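Fitting and Checking a Wall Drying Rack

These instructions apply to the shared laundry rooms at Leka House and Paltarton House. Residents wishing to fit their own rack must obtain written consent first, quoting form 2211.

Before starting, check the wall for pipes and cables. Mark the fixing points with a pencil and a level.

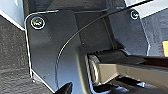 Cross-recess screw in a dark plastic panel.

Drill each hole, insert the wall plugs and drive the screws by hand. Do not use a power driver on plastic parts. Leave the final half turn until all screws are in place.
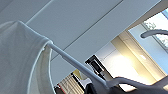
By Gorazd Bošković, Housing Services
14 January 2020

Hang one damp towel on each arm and leave it for 3 hours. If an arm sags, remove the load and tighten the fixings.
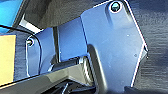
Socket-head screw: use a hex key of the correct size.

Fixings should be checked every August. Wipe metal parts with a dry cloth and look for rust at the edges.
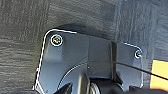 Metal plate with rounded upper corners.

Report cracked or missing parts to the Bovby office, Room 23. Spare screws are issued in packs of 2.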